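멜덴(Melden) 신발 트레이 세트
현관과 창고, 탈의실에서 쓰는 검은색 플라스틱 트레이

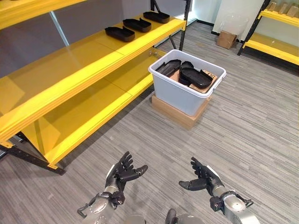
제품 개요

멜덴 신발 트레이는 젖은 신발이나 흙 묻은 작업화를 올려 두는 받침입니다. 신발 밑창처럼 둥근 윤곽에 높이가 낮고, 가장자리에 턱이 둘러져 있습니다. 바닥에 바로 두어도 되고 선반에 나란히 올려 두어도 됩니다. 노란색 선반판에 검은색 트레이를 올리면 멀리서도 자리가 잘 구분되어, 공용 신발장에서는 이 조합을 찾는 분이 많습니다.

설계는 할바르 뮈클레부스트(Halvard Myklebust)가 맡았고, 초기 시제품은 우디네(Udine) 작업실에서 제작했습니다. 국내 판매분은 룰트빌(Rultville) 상사가 수입합니다.

제품 사양

품번: 1862
색상: 검정
재질: 플라스틱
구성: 트레이 3개
용도: 실내용
묶음 포장: 지원(업체 주문에 한함)

선반에 놓을 때

선반 깊이를 먼저 재어 주십시오. 트레이 앞부분이 선반 밖으로 나오면 신발을 넣고 뺄 때 걸려서 떨어질 수 있습니다. 트레이 사이에는 손가락이 들어갈 만큼 간격을 두고, 방향은 한쪽으로 맞추는 것이 꺼내기 편합니다.

철제 선반은 선반판이 프레임에 끝까지 끼워졌는지 확인한 뒤 사용하십시오. 선반판 표면에 광택이 있으면 트레이가 밀릴 수 있으므로 별매 미끄럼 방지 패드를 권합니다. 무거운 안전화는 아래 칸에 두십시오.

장화처럼 목이 긴 신발은 위 칸과의 높이 차이를 확인해야 합니다. 높이가 맞지 않으면 맨 위 칸이나 바닥에 두는 것이 낫습니다.

세척과 관리

마른 흙은 털어 내고 미지근한 물로 헹굽니다. 기름때에는 주방용 중성세제를 쓰십시오. 철 수세미와 시너는 표면을 상하게 합니다. 식기세척기에는 넣지 마십시오.

제설제가 묻은 신발을 올려 두었다면 그날 안에 닦는 것이 좋습니다. 하얀 자국이 남았을 때는 식초를 조금 탄 물을 천에 묻혀 문지르면 지워집니다. 직사광선이 오래 드는 베란다에서는 변색될 수 있습니다.

주문 안내

낱개 판매는 하지 않으며 세트 단위로만 주문할 수 있습니다. 적립금은 세트당 1000원이고, 미끄럼 방지 패드를 함께 주문하면 패드 값에서 2000원을 뺍니다. 할인은 장바구니에서 자동 적용됩니다.

학교, 공장, 체육시설 등 대량 주문은 견적 문의란에 수량과 설치 장소를 적어 주십시오. 선반은 이 상품에 포함되지 않습니다.

회색 트레이는 5월 입고분부터 예약을 받습니다. 검은색과 크기가 같아 섞어서 쓸 수 있습니다.

교환 및 반품

사용하지 않은 제품은 포장 상태 그대로 반품할 수 있습니다. 배송 중 깨지거나 휜 제품은 사진을 첨부해 고객 문의란에 올려 주시면 새 제품으로 보내 드립니다. 사용 중 생긴 긁힘은 교환 대상이 아닙니다.

함께 보는 상품

타이(Thái) 현관 매트
멜덴 미끄럼 방지 패드
멜덴 장화용 깊은 트레이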